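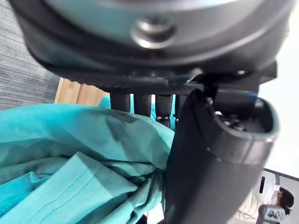 ## 4. Folding and storing tops

Do this after section 3 (sorting). Tops only here, pants and towels are in section 5.

1. Take one piece from the pile. If it comes out bunched up, don't fold yet. Find a seam first, then follow it with your fingers to the hem.
2. Shake it out twice. Sleeves out of the body, collar up.
3. Lay it face down on the Vudska folding board, collar at the top line. Smooth from the middle outward.
4. Fold left side in to the mark. Sleeve back on itself. Same on the right.
5. Hem up to the collar, then in half again.
6. Slide it off the board, dont lift by the corners. Goes in the Vurnimik drawer standing up, fold edge on top.

**Note:** teal, turquoise and other strong colors get their own row for the first few washes. Grethe Bech lost a good white blouse that way in September, so now it's in the guide.

**Note:** drawer takes up to 18 tops. More than that and the runners stick. Thick sweaters go on the shelf.

**CAUTION:** Nothing damp in the drawer. Check along the seams and under the arms, those dry last. If in doubt, back on the Haltel rack.

**CAUTION:** Board hinge pinches. Keep fingers off the center line when closing.

### Setting the board width

Adult sizes: slide both stops to 125 mm, measured from the center line. Tighten the 2 knobs by hand, no tools. Board should sit flat with no rocking. If it rocks, loosen, press down in the middle, tighten again.

Kids' sizes: stops all the way in. Skip step 5's last fold or the pile gets too thick to stand.

### If the fold won't hold

- Slippery fabric: roll it insted, hem to collar.
- Deep creases: steam on low, let it cool flat, start again at step 3.
- Stretched neck: fold collar under before step 4.

Spare knobs are in the Aitken bag taped under the board.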